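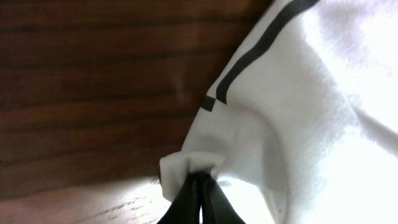

Section 4. Washing and drying table linen

This section covers cotton and linen tablecloths, napkins and tea towels washed in the Clevent 518 with the drying drawer fitted. Wool, silk and anything marked dry clean only must not be washed on the programs listed here.

4.1 Before the first wash

1. Check that both transit bolts have been removed (see Section 2).
2. Open the cold water tap fully.
3. Run the Rinse program once with the drum empty and no detergent.
4. Wipe the door seal with a dry cloth.

Note: A small amount of water may come out of the drum during the first rinse. It is left over from factory testing.

4.2 Sorting

1. Separate white linen from colored linen.
2. Treat white pieces with a dark border or stripe as colored linen for the first three washes.
3. Shake out crumbs. Crumbs collect in the pump filter and will shorten the time between cleanings.
4. Turn embroidered pieces face in and place them in a mesh bag.

Caution: Do not use chlorine bleach on pieces with a woven or printed border. The border may fade unevenly.

4.3 Treating stains

Grease: Work a few drops of dish soap into the spot. Leave for 30 minutes, then wash.

Red wine, coffee and tea: Rinse from the back with cold water. Add the piece to the drum while still damp and select Linen 60.

Candle wax: Let it harden. Lift off as much as possible with a blunt edge, then press the rest between two sheets of plain paper with a warm iron. Replace the paper when it is soaked through.

Blood and egg: Cold water only. Warm water sets the stain.

4.4 Selecting a program

1. Turn the dial to Linen. The display shows the last temperature used.
2. Press Temp until the required setting appears.
3. Press Spin to change the spin speed. The default is suitable for most cotton pieces. For pure linen, choose the next lower speed.
4. Add detergent to compartment II. Compartment I is used only with Prewash.
5. Close the drawer and press Start.

Linen 90 is intended for plain white cotton without trim. It takes longer than the other programs and can shrink new cloths. Wash new pieces at 40 at least twice before using it.

If the display shows F3 and the program will not start, the door is not fully latched. Open it, check for fabric caught in the seal and close it again.

4.5 Using the drying drawer

1. Pull the drawer out until it clicks.
2. Lay napkins and towels flat, in a single layer if possible.
3. Set the timer. Thin napkins need one cycle, heavy towels need two.
4. Remove the pieces while slightly damp if they are to be ironed.

Caution: Do not dry pieces that have been treated with spot remover, spirits or cooking oil. Fabric carrying these substances can catch fire.

Do not place more than one tablecloth in the drawer. An overfilled drawer will switch off early and show F7.

4.6 Replacement parts

The lint screen for the drying drawer is part number 2371. Replace it if the mesh is torn or no longer sits flat in its slot. To change the screen, follow the steps in Section 6.2.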